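Wall Color and Choice of Seat in Shared Kitchens
Student project report, Jun 3, 2020

1. Why we chose this subject

In our residence in Dunow, many students say that the kitchen feels cold, although the heating works well. We wanted to know if the color of the walls has a part in this. We sent a short form to the residences Hastach and Tamham in May, and 62 students answered it.
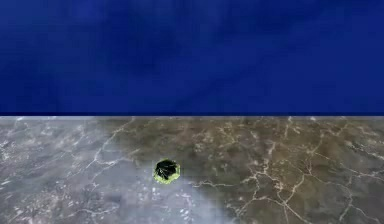
Figure 1. Deep blue background with lighter and darker areas.

2. What the students answered

The two residences are similar in size, but Hastach has blue kitchens and Tamham has yellow ones. In Hastach, most students wrote that they cook quickly and eat in their rooms. In Tamham they stay longer — some of them even study there in the evening.

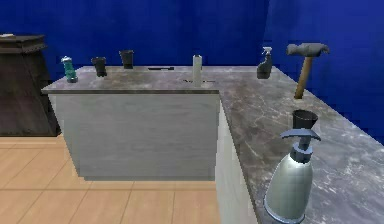 We must be careful with this result. Tamham has also bigger windows and a newer oven, and our form did not ask about light. Two answers were empty and we removed them.

3. Next step

The paint for one kitchen costs 771 in the price list of the Tavares shop, which is more than our budget. We will ask first for colored curtains and repeat the form after the summer.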